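6/3/18

Back from the second walk-through at Doneck and still not sold. Manouchehr has the quote from Flornau printed out and stapled, and he has started calling it "the plan," as if somebody had agreed to it. Two arms, grippers, a wrist camera on each, install and a year of service. 209 thousand. The service part runs 36 months if we want the better price, and we are apparently expected to want it.

My trouble is with the payback page. It says the arms will handle cushions on the staging line at the same pace as a person by the end of month three. I asked where the pace came from and got a slide. The slide said 90 percent. Ninety percent of what, I asked, and Zainab wrote that down too, so at least there are two of us.

She had the trial unit on the small cushions when I came in, going for the front of the seat on the brown armchair. I stood there longer than I meant to. I'd like to know what it does on a Friday-sized order with six kinds of fabric and a box in the way, and the quote is silent on that.

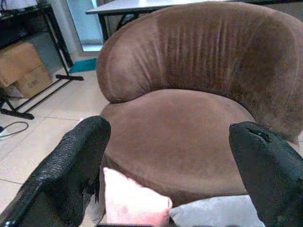

Pink and gray cushions on the brown chair, gripper fingers open.

One of the finger covers has a notch or a little tear near the top. I went looking for covers in the quote and they are not in it. They're on a separate sheet under "consumables," price on request. I requested. Manouchehr says it will be pennies. He said the same about the batteries for the floor scrubber, and I still have that invoice in my drawer.

The other bid, from Cadwaladr, is lower, with one arm and no service at all past the first year. Zainab likes it better for a start. She would rather learn on one machine and spend the difference on decent shelving and a proper bench. I lean her way, though I don't trust their delivery date either. The building went up in 1933 and the wiring at the back end is a sore subject, and neither firm has sent anyone to look at the panel. Who pays for that? It isn't on either page.

Bustero offered to rent us a unit by the month. Manouchehr calls that throwing money away. Maybe so, but you can send a rental back.

To do before the next meeting: price of covers in writing. Electrician. Ask Flornau for a customer who has had theirs over a year, and get the phone number, no brochure. Ask Zainab to keep her own tally of drops and regrabs and show it to me before it gets turned into a chart.

Told Manouchehr I won't sign in March just because the discount ends in March. He wasn't pleased. Left it there and went to lunch.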